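Compostable cups: read the fine print

The Skundton council wants every café in town on compostable cups by March, and the glossy flyer calls it an easy win. I'm not so sure. A cup marked compostable still has to go somewhere that will compost it, and our green bins go to Urkonham, where the sorting crew pulls out anything that looks like a takeaway cup. 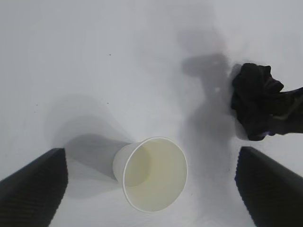 The supplier, Tritance, says its cups break down in 60 days. Ask under what conditions and you get a link to another flyer. My own backyard heap has had four of them since last winter and I can still read the logo. Cafés will also pay roughly 11 cents more per cup, and I doubt they'll swallow that themselves. 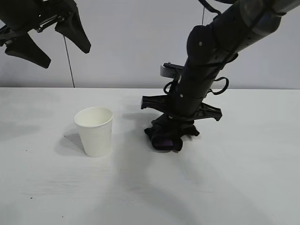
Zdenka Dimitrov

Kasun Matubbar at the council told me the program has "strong support", meaning 718 people ticked a box on a survey that never mentioned price or where the cups end up. I'd have ticked it too.
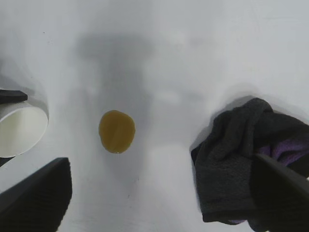
A small brown spill on a white tabletop.

Questions can be put to the council at the library on Saturday. Mine will be about Urkonham.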